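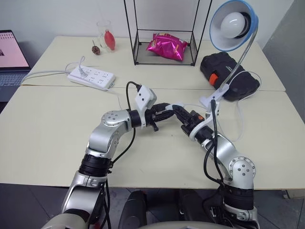 The cream-colored table, with both arms over it.

How to Reserve a Study Room at the Cusundale Library

Rooms may be reserved by any holder of a current Cusundale library card. Requests are accepted at the front desk or through the Rooms page of the library website.

Step 1. Sign in with your card number and select a date. Saturday fills early.
Step 2. Choose a room. Room 204 has a door that closes; the Dobre Room is open to the reading area.
Step 3. Enter the start time and the number of people. A single booking may not exceed 2 hours.
Step 4. Select Confirm and keep the message you receive -- staff will ask for it at the desk.

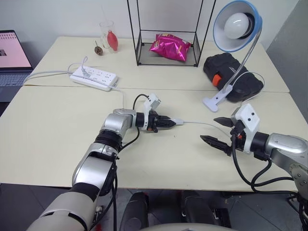

May a booking be moved to another day?
Changes are made on the Rooms page at any time before the booking starts.

Requests for longer use should be sent in writing to Petrică Jitaru, Room Services.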